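3.2 Gathering the demonstrations

We collected the Badik set over one spring, starting in March, with two arms facing each other across a cloth-covered table. Each arm is moved by a person through a handheld controller, and everything the arm does is stored together with what its cameras see. The full set holds 1220 demonstrations of handling tasks on soft and semi-soft surfaces. Of these, 511 use both arms and the rest use one.

Early on we made a choice that shaped everything after it: we let operators work at their own pace. In our first trials we gave them a beat to follow, hoping for neat, even motions that a model could learn from quickly. The motions were neat, but they all looked alike, and the policy we trained on them fell apart as soon as an object sat a little to one side. Once we dropped the beat, people began to pause, back off, come in from another angle and try again. Those small repairs are what we were most excited to find in the recordings, and we kept every one of them. In all, 311 demonstrations contain at least one repair marked by the operator right after the take.

Kanchan Nautiyal wrote the marking tool, called Nikum, which asks the operator two short questions when a take ends: did the task finish, and was there a moment you would like to do over? The second question was added almost as an afterthought. It has become the most useful label we have, and we come back to it in Section 5.

3.3 Resetting between takes

A reset is any change made to the table between two takes. We tried hard to keep resets loose. Operators were told to move the objects to new places without measuring, and to leave the cloth as it lay unless it had slipped out of its clamps. A cloth pulled smooth before each take gives the model a surface it will rarely meet again, and folds change how an object tips or slides when a finger touches it.

The room was left alone too. Stools, shelves and cables stayed wherever the day's work had put them, and we did not hang screens behind the table. We think this matters most for the wrist views, where the background swings a great deal as the arm turns. Figure 2 gives a wrist view across the green cloth, with the second arm's hand over the far side.
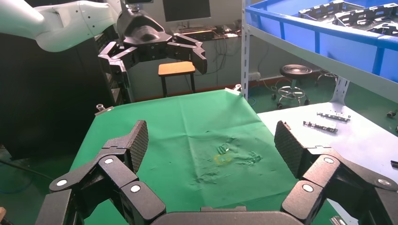

Figure 2. Wrist view with the fingers open.

We also recorded 160 takes in which the arms move and no task is attempted. Sarita Solanki suggested these after noticing that our first policy, Zupan, treated any motion of the other arm as a cue to start. Adding the idle takes to training made this habit much weaker, a lovely result for such a cheap fix — a single Friday of recording covered all of them. We would urge other groups working with two arms to set aside time for the same thing.

Takes were dropped only when a camera stream was missing or the arm's own log had gaps. Failed attempts stayed in, with their labels. The split used for testing was drawn by session, so that no layout of the cloth appears on both sides of it.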